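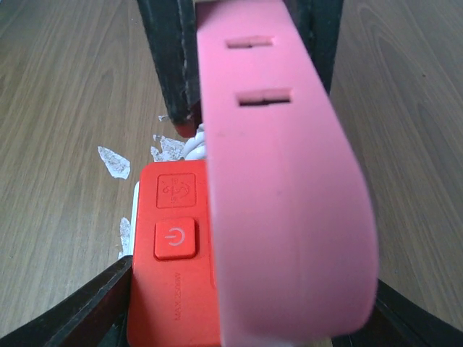

7/27/23
By the Ladurthorpe bench crew

We love our two-arm cell, and a few small habits keep it a pleasure to run! Try these before your next long session.

Tubing first. Follow each purple tube from the wrist to the elbow with your fingers. You want a big, lazy loop at the elbow so the arm can fold up without tugging (ours went in too short, and we redid the whole run in January).

Wipe the fingers. A barely damp cloth takes the grime off black gripper fingers beautifully. Power off at the wall, always.

Snug the base bolts every 16 sessions. Work corner to corner on the mounting plate, a little at a time.

Watch the gap. When both grippers meet over a part like this power strip, step the last bit at the slowest speed you have. It's so satisfying when they line up!

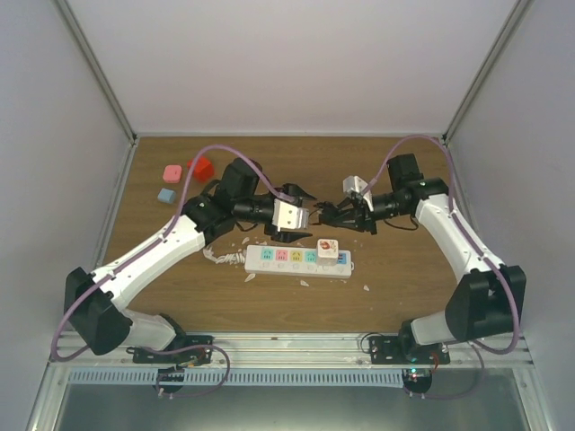 Sweep up the scraps

Bits of white paper love to creep under a part and tilt it. A soft paintbrush gets them off the wood grain in no time, and it's great for the slots in the cable duct too.

Recent items
Quieter elbows with the Benero grease kit
Labeling cables the Bisht way
Rail cleaning day at Plultport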